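Chemical Storage and Cleaning Cupboard Checklist, Ferham Building, October
Checked by Graziella Vitale. Copy to Octavian Lungu.
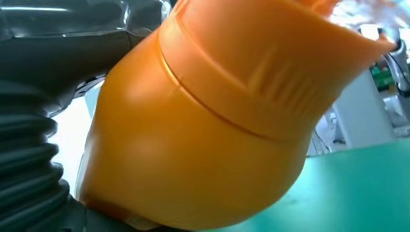 Orange plastic, close up. The groove runs across the body.

Ratings: OK / Fix / Fail. A comment is required for anything other than OK, and I have commented on some of the OKs too.

1. Cupboard locked when not in use
Fix. Locked when I arrived at 9:40, with the key hanging on a hook beside the door. I am told this is so people can get in. I don't see what the lock is for in that case.

2. Every container labeled with contents
Fail. Two spray bottles on the middle shelf have labels that have gone blank. Noemi Ferraro says everyone knows it's glass cleaner. Everyone said that at the Sala site as well. Relabel or throw out.

3. Safety data sheets present and current
Fix. The binder is there and looks impressive. Sheet 17 is missing and the index still lists a floor stripper we stopped buying. Last signature on the front page is Ubaldo Leone's, who moved to the Kernus building.

4. Acids and bleach stored apart
OK. Separate shelves, separate trays. I looked twice because last time the form said OK and they were side by side.

5. Caps tight, no leaks or swelling
OK for the ones I handled. I do not accept "they all look fine" as a check. Pick them up and look at the bottom.

6. Heavy containers below shoulder height
Fix. There is a full drum of Jumley degreaser on the top shelf — still. It was on the last form too, marked "to be moved."

7. Ventilation working
OK, I suppose. The fan makes a noise. Whether it moves any air is another question, and the tissue I held up to the grille barely stirred. Work order 2203 says it was serviced. I would like to see what was done.

8. Eyewash station reachable and tested
Fail. Mop bucket in front of it. The test card has a whole row of initials in the same pen and the same slant. Test it again with a second person watching.

9. Spill kit complete
Fix. Pads and bags present, gloves one size only. Seal tag 653 matches the log.

10. Gloves and goggles available
OK. Goggles are scratched but usable. Wing-sze Sin has asked for new ones and been told to wait for the next budget. They cost less than the poster about wearing them.

11. Staff know what to do in a spill
Fix. I asked three people and got three answers, one of them "call Octavian."

Follow-up: items 2 and 8 before the cupboard is used again. Item 6 by the end of the month. Please don't send me a form that says "done" without a name next to it.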